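Fimham Rental Office: Water Heater FAQ
Last revised April 21, 2018

What type of water heater is in my unit?
Units in the Andum building have individual electric tank heaters, located in the hall closet. Units in the Fujimoto building are supplied from a shared gas boiler and have no tank. If you are in Fujimoto, only the sections on low flow and billing apply to you.

What temperature is it set to?
The thermostat is set to 120 degrees F at move-in. Tenants may lower it. Do not raise it above the marked line on the dial.

How long does a full tank take to reheat?
Around 56 minutes from cold with both elements working. If reheating takes more than twice that long, one element has probably failed. Submit a work order.

The water is lukewarm after a few minutes. What should I check?
Check the dial first, then the breaker. The water heater breaker is the double one, position 19 on the panel — not the single breaker next to it, which feeds the closet light. If it has tripped, reset it once. If it trips again, leave it off and call the office.

There is water under the tank. Is it leaking?
Possibly. Cold supply pipes sweat in humid weather and can leave a small amount on the floor. Wipe it up and check again the next morning. If the water returns, close the cold supply valve (turn clockwise), switch off the breaker, and call extension 334 at any hour.

The hot water smells like sulfur.
This usually comes from a reaction between the anode rod and minerals in the water. It is common after a vacancy. Run the hot tap in the tub for 20 minutes. If the smell is still there a week later, we will replace the rod.

Flow is low at one faucet only.
Unscrew the aerator, rinse it, and put it back. Low flow at every faucet is a building problem and should be reported.

When are the tanks flushed?
Every October. Ryota Kawaguchi posts the schedule by floor in the lobby. The closet must be clear to a depth of two feet on that day or the unit is skipped until the following year.

Am I billed for hot water?
Andum: yes, through your own electric meter. Fujimoto: no, it is included in the rent.

Can I put a timer on the heater?
Only the hard-wired type, and only if our electrician installs it. Send requests to Misaki Tsuchiya in the rental office. Plug-in timers are not rated for this load.

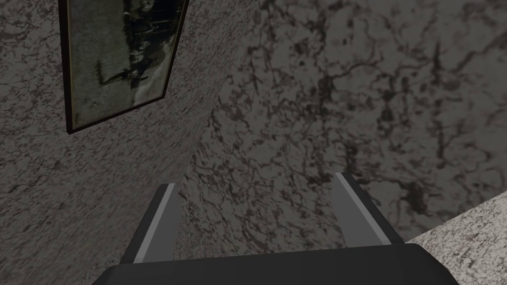
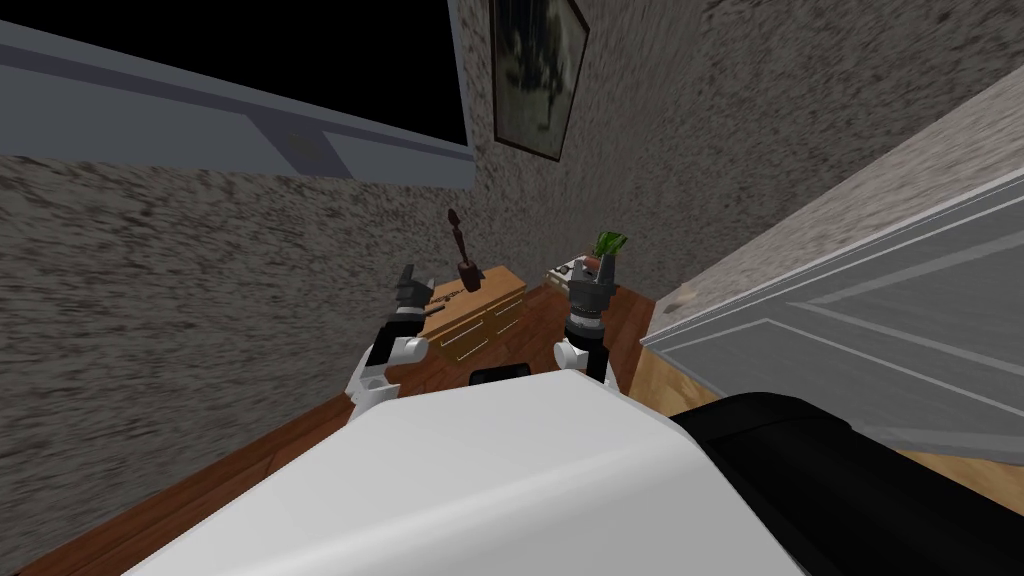
Computer renderings, two views.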